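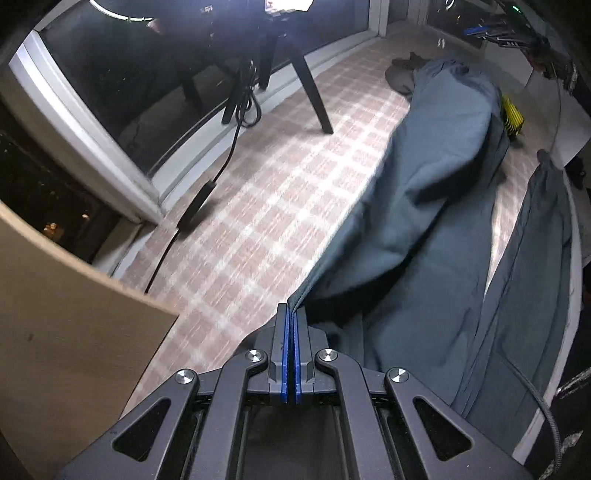

Plendard Household Words

A word list of the things people say about washing, folding, mending and putting away, gathered in and near Plendard and written down as it was spoken. Version 2, released 23 Apr 2023.

What you get

There are 1116 entries in one plain text file, words.tsv, with one entry per line. Each line has the word, a short meaning, a sentence it was used in, and the part of town it came from. The columns are separated by tabs and the file is UTF-8, so any spreadsheet will open it. The sentences are my favourite bit by a mile! Somebody gave us "she's only gone and cobbed the sheets in the airing cupboard", and you can hear the whole row behind it.

Where the words came from

Most came from conversations held over one winter, starting in November, in kitchens, at the launderette on Van Beek Street and in the queue at the bakery next door. We asked people what they call things and then let them talk (which they did, for hours). A further 500 came in on paper slips left in a box at the Sturkilska reading room. The slips are wonderful and some are barely legible. Where we couldn't read a word, we left it out.

Spelling

Nearly all of these words have never had an agreed spelling. We went with whatever the speaker wrote if they wrote it, and with our best ear if they didn't. "Snerrup" (to shrink and wrinkle in the wash) turned up in so many forms that it has its own note at the foot of the file. Other forms are in the column called also.

Things to know before using it

The list leans heavily towards people over 60. Younger speakers gave us some crackers, mostly for piles of clothes on chairs, but there are far fewer of them and you shouldn't use the file to say what is dying out.
The north side of town is thin. We'd love more from there.
A few entries are rude. They are marked r in the last column.
No names or addresses were kept.

Changes since version 1

Added the slips. Merged the double entries for "crimmock" and "crimmick". Fixed the tab that broke the line for "dolly-blue". The search page made with Nusteo now handles apostrophes, hooray.

Using and sharing

Use it for anything you like, including teaching and games, and please say it came from Plendard Household Words. Corrections are very welcome. Open an issue with the word in the title, and if you have a sentence your gran used it in, put that in too.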